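Give the arm the bin, and give us the afternoon back

I've packed orders at Trilldale for long enough to have strong feelings about bins. You lean in, you feel for the part, you straighten up, and on a busy shift you do that 300 times before lunch. So when Reiko Kaneko from our parts room told me a robot arm was being tried on bin picking, I was thrilled, and I still am!

What I like best is how the talk on the floor has changed. Assunta Piras, my partner on the line, used to go home with a sore back and nothing to say about her day. Now she argues over grip angles and which odd-shaped pieces should go in together (she's usually right). That's skilled labour, and she should be paid for it – a point I've made to management 2 times and will happily make again.

Some of my neighbours worry about jobs, and fair enough. I'd want it in writing that hours stay put and that the training happens on paid time. But let's not defend the leaning and the reaching. I won't miss them one bit, and I can't wait to learn the controls. 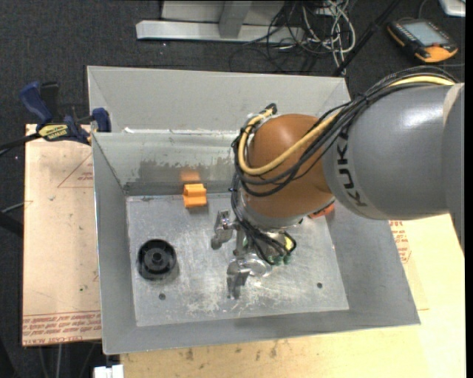

The KUKA arm and its gripper over a metal parts bin.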